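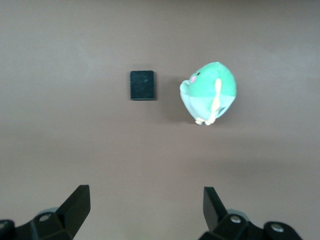 Wie lange muss ein Sauerteig eigentlich gehen, bevor er in den Ofen darf? So lange, bis er fertig ist, und wann das ist, sagt euch der Teig und leider nicht die Uhr.

Ich weiß, das ist die Sorte Antwort, für die ich früher Backbücher in die Ecke geworfen habe. Ich wollte Zahlen! Vier Stunden, fünf Stunden, irgendwas, das ich in den Kalender eintragen kann. Und dann stand ich im ersten Winter mit meinem Roggenteig in der Küche, laut Rezept längst backreif, und das Ding lag in der Schüssel wie nasser Beton. Gebacken habe ich es trotzdem. Gegessen haben wir es auch, mit sehr viel Butter und in sehr dünnen Scheiben.

Oktober 2021, und ich backe jetzt seit gut zwei Jahren jede Woche. Angefangen hat das alles mit Meenakshi Thevar, bei der ich damals in Brusville zur Untermiete gewohnt habe. Die hatte im Kühlschrank ein Marmeladenglas stehen, das ich für verdorbenen Joghurt hielt und um ein Haar entsorgt hätte. War ihr Anstellgut. Statt mit mir zu schimpfen, hat sie mir einen Löffel davon abgefüllt und gesagt, ich solle das jetzt füttern und mal schauen, wie es mir damit geht. Seitdem füttere ich. Das Glas ist zweimal mit mir umgezogen, einmal davon auf dem Schoß im Zug (Deckel nur lose drauf, großer Fehler, die Hose war hinüber).

Aber zurück zur Frage, die mir inzwischen wirklich oft gestellt wird, zuletzt zweimal in den Kommentaren unter dem Zwiebelbrot. Ich mache das im Moment so: 700 Gramm Mehl, davon der größere Teil Roggen, der Rest Weizen. Der Vorteig steht über Nacht in der Küche, bei mir sind das um diese Jahreszeit 21 Grad, mehr gibt die Heizung im Altbau nicht her. Morgens rieche ich dran. Wenn es nach Apfel und ein bisschen nach Essig riecht, ist es gut. Riecht es nur nach Mehl und Wasser, gehe ich erst mal duschen, einkaufen oder arbeiten und schaue später wieder rein.

Den Hauptteig lasse ich danach in der Form gehen und mache mir mit dem Finger einen Strich ins Mehl am Rand, damit ich sehe, wie weit er gekommen ist. Bei Roggen warte ich auf die kleinen Risse oben in der bemehlten Oberfläche. Sind die da, Ofen an! Bei mir dauert das Vorheizen ewig, also besser etwas früher als zu spät. Bei Weizen mache ich den Fingertest — reindrücken, und wenn die Delle langsam und nicht ganz zurückkommt, passt es.

Was ich lange falsch gemacht habe: Ich habe den Teig an die Heizung gestellt, weil ich ungeduldig war. Dann war eine Seite übergar und die andere noch halb im Tiefschlaf, und das Brot kam schief aus der Form wie ein Schuh. Inzwischen steht die Schüssel im ausgeschalteten Ofen, nur mit der Lampe an. Bindu Kandasamy schwört ja auf die Wärmflasche unter der Bettdecke, und ihre Brote sind besser als meine, also will ich da nichts gegen sagen. Ich hätte bloß Angst, mich aus Versehen dazuzulegen.

Ach ja, und das Mehl! Ich hatte ewig das Roggenmehl aus der Mühle in Voludska, bis der kleine Laden am Bahnhof es aus dem Sortiment genommen hat. Jetzt nehme ich eins von Fuentealba, das zieht spürbar mehr Wasser. Beim ersten Mal hatte ich eine Art Knetmasse in der Schüssel und habe esslöffelweise Wasser nachgekippt, bis es sich wieder nach Teig angefühlt hat. Wenn ihr also das Mehl wechselt, wundert euch nicht, wenn auch die Gehzeit plötzlich eine andere ist. Mein Anstellgut war in der ersten Woche richtig beleidigt und kam kaum hoch, danach lief es besser als vorher. Warum, weiß ich nicht. Falls es jemand von euch weiß, bitte melden.

Gebacken wird bei mir heiß an und dann runtergedreht, die ersten Minuten mit einer Schale Wasser unten drin. Ich klopfe am Ende auf die Unterseite und tue so, als könnte ich das Geräusch beurteilen. Dann kommt der schwerste Teil, nämlich das Brot in Ruhe lassen. Roggen schneide ich erst am nächsten Tag an, außer ich habe Besuch, dann wird es meistens doch noch am selben Abend und klebt ein bisschen am Messer.

Nächste Woche will ich das Kürbisbrot probieren, nach dem eine von euch gefragt hat. Einen halben Hokkaido habe ich noch vom Markt in Wumham liegen, der muss sowieso weg. Und wer von euch schon mal Kürbis im Sauerteig hatte: Nehmt ihr den gekocht oder roh geraspelt? Ich tendiere zu geraspelt, bin mir aber mit dem Wasser so gar nicht sicher — schreibt mir das gern unten rein, am besten vor dem Wochenende.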